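Pre-session safety checklist, chemistry table cell - with my comments
Walked round by: Ratih Rahman
Date: Wed 12 August
Cell: Anwood, two arms
Task set: Baluyot (lab glassware, teleoperated demos)
Target for the batch: 400 demos, 30 per operator per sitting, then swap

I've kept the item numbers from the January version so nobody's notes go out of step. If you disagree with a comment, write underneath it, don't delete mine!

1. Emergency stop reachable from the operator's chair
OK. I sat down and slapped it with my eyes shut. Please keep doing this one for real and not from memory.

2. Fingers and wrist camera
OK. Wiped the lens, checked the finger screws by hand, ran open and close on both sides. Look at the wrist view before you start recording, because a smudge you can't see from the chair will be in every single demo.
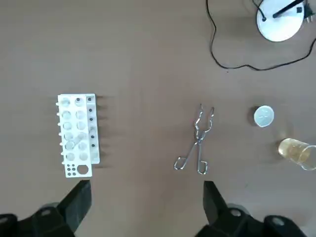 The Kendeo recorder also needs its free space checking at this point (I know, it's not safety, but it stops people leaning into the cell halfway through to fiddle with it). Anything under 35 gigabytes, clear it down first.

3. Operator position
OK, with a grumble. Chair behind the white desk, both hands on the controller, lanyards tucked in if you're going anywhere near the arms. I'd like the desk itself tidier - there are black cables wandering all over it between the devices, and a pink cup standing just behind the lamp pole. Drinks live on the shelf by the door, please, and that goes for me as well.

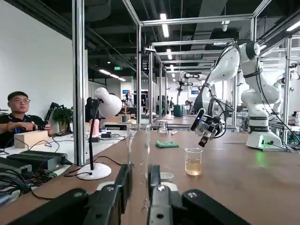
4. Speed limit
OK. Set to 600 in the Wusteck panel, which is our house setting for glass. A few of you have been nudging it up for the easy pick-and-place ones. I do understand, it feels painfully slow, but the model learns from whatever we give it and a snatched grab is a bad lesson. The green cloth stays in the set too, and it gets moved between demos like everything else.

5. Glassware and layout
OK. Run a finger round every rim for chips (gloves on!). Shuffle the objects between demos, but keep glass well in from the edge and don't let the lamp cord loop round a beaker. Amber liquid no higher than halfway, so there's room for a wobble. 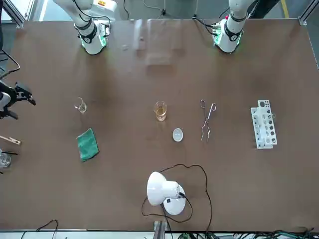
Photo: Ratih Rahman, Anwood cell, fixed camera

6. Cables under and behind the table
Needs action. Still a tangle on the floor. Nothing pulled tight when I moved both arms through their full reach, but I don't like stepping over it and I'd like it clipped up before the next batch.

7. Parking the arm you're not using
OK. For one-arm tasks, park the other one right back and leave it there. If you want both, log it as a two-arm demo and start a fresh file. 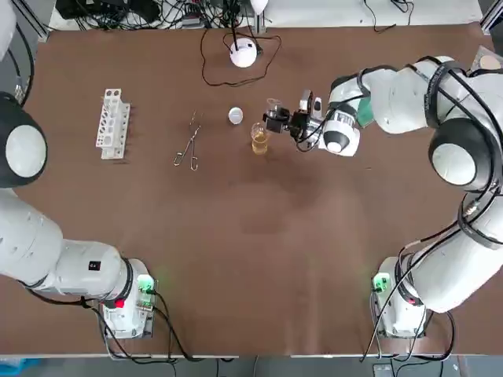

Item 7: left arm parked, right arm holding the clear plastic cup by the beaker.

8. Bad demos
Not a hazard as such, but I get asked every week. Drops and bumps get flagged and kept. Spills mean stop, arms off, mop up, new demo number. Don't reach in while the arms are live, even for a quick dab.

Outstanding: item 6, and the cup from item 3. Signed off to record otherwise. RR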